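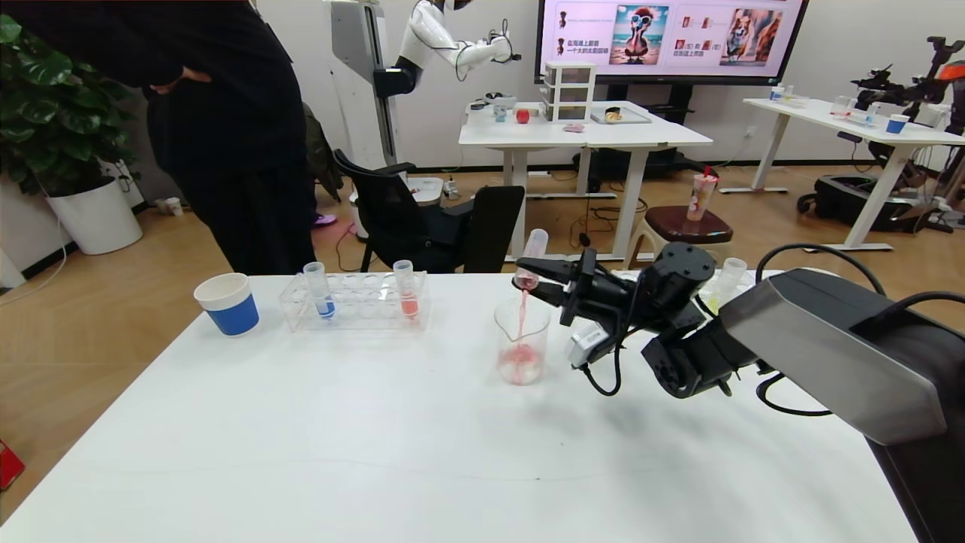

Grundlagen der Chemie für Nebenfächler
Handout zu Einheit 3: Pflanzenfarbstoffe als Indikatoren

Rotkohl oder Blaukraut? Wie das Gemüse heißt, hängt auch vom Kochtopf ab, und genau da steigen wir ein! Wer einen Apfel oder einen Schuss Essig mitkocht, bekommt Rot. Mit einer Prise Natron kippt die Farbe ins Blaue, bei noch mehr davon sogar ins Grüne.

Verantwortlich sind die Anthocyane, wasserlösliche Farbstoffe aus der Vakuole der Pflanzenzelle. Im stark sauren Bereich liegt vor allem das rote Flavylium-Kation vor. Steigt der pH-Wert, gibt das Molekül Protonen ab, das System konjugierter Doppelbindungen verändert sich und damit auch das absorbierte Licht. Ein einziges Proton weniger, und schon sehen wir eine andere Farbe – ich finde das nach all den Jahren immer noch großartig.

Zum Merken:
pH 2: rot
pH 7: violett bis blau
pH 10: blaugrün bis grün
ab pH 13: gelb (der Farbstoff zerfällt, der Umschlag ist nicht mehr umkehrbar)

Lackmus, gewonnen aus Flechten, arbeitet nach demselben Prinzip, hat chemisch mit den Anthocyanen aber nichts zu tun. Bitte in der Klausur nicht verwechseln!

Bis zum nächsten Mal: Skript S. 21 bis 24 lesen und überlegen, warum Hortensien auf saurem Boden blau blühen, also scheinbar genau verkehrt herum. (Tipp: Aluminium!)

Fragen gern in der Sprechstunde, Raum 35.
Tadeo Tapia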